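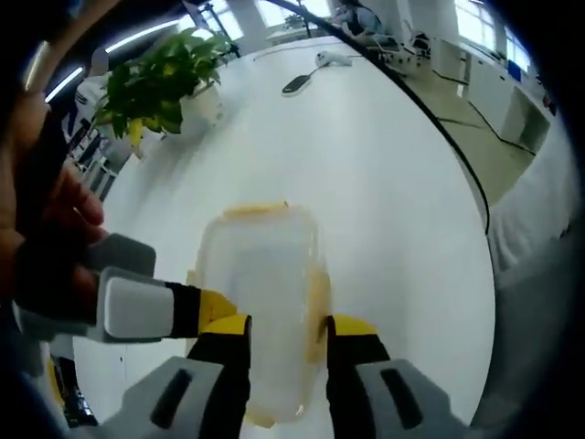 Speaker notes: From hand-held demos to a policy that closes on the right thing
Tooling track, 14th March

Slot is 12 minutes plus questions. Skip the timing section if the session is running late.

Slide 1. Title
Say what the talk covers: the software between a recorded demonstration and a trained grasping policy. The model itself gets one slide. Most of our bugs were in the part before it.

Slide 2. What we record
Wide-angle video from the gripper, plus jaw opening. Camera pose comes later, from visual tracking. The person squeezes the trigger, the jaws close, and the log keeps both streams with their own clocks. We work on ordinary office tables. Food boxes, mostly, and whatever is lying nearby.

Slide 3. The three programs
Kuvby reads the raw logs and lines up the clocks. Torker does the pose tracking. Lungu cuts sessions into episodes and writes the training files. Each one can be run alone on a single session. Mention that we started with one big script and it took a full night to rerun after any change.

Slide 4. The data so far
1,989 episodes kept. Read the number and move on. The split by object is in the backup slides.

Slide 5. Clock alignment
Go slowly here. Video and jaw opening were 100 milliseconds apart in the first batch. On playback you hardly see it. In training it matters, and the policy learned to close before the fingers were on both sides of the box. We now ask for three quick squeezes at the start of each session and match the peaks in jaw opening to the finger motion in the video. Kuvby rejects the session if the match is poor.

Slide 6. Clear plastic
Frosted and clear containers on a white table are hard for perception. The sides take on the color of whatever is behind them. A colored lid rim helps a lot, and the saliency maps suggest the policy leans on it. When we tested boxes with clear lids, grasps went wide. Play the failure clip twice. The fix was more data with plain lids, plus stronger color changes in augmentation.

Slide 7. Tracking on a blank surface
A glossy white tabletop gives Torker very little to hold on to. It tracks the room instead: window frames, cabinet edges, floor seams, a plant, a computer mouse. That works until the camera gets close to the table and looks straight down. We mask the fingers and the held object, then fill short gaps with the inertial data. Gaps longer than 9 frames split the episode.
If someone asks about people walking through the background: we lower the weight of moving points. Someone sitting still at a desk causes no trouble.

Slide 8. Lens model
Straight lines bend badly near the edge of the view. We use a fisheye model and keep the distorted image for training. Undistorting cost us the outer part of the view, and with it the approach to the object. Torker does its geometry on the calibrated rays.

Slide 9. The policy
One slide only. Image history in, short sequence of relative poses and jaw openings out. Relative poses mean the arm base can be anywhere. Point to the latency box at the bottom: the controller drops the first few actions to make up for inference time.

Slide 10. Nundia
Our review tool. Shows video, jaw opening and the tracked path on one timeline. Live demo if the laptop cooperates, otherwise the recording. Show how to flag a bad grasp start, then show Lungu picking up the flag on its next run. No retraining during the demo.

Slide 11. Still open
Grip force on thin-walled boxes. We only log opening, so a light hold and a hard squeeze look nearly the same. Motor current on the robot side helps, but there is nothing to match it in the demos. Ask the room if anyone has tried cheap force pads on the fingers.

Slide 12. Links and questions
Leave the repository address up. Alignment code is public now. Torker still needs a cleanup of its config files before release.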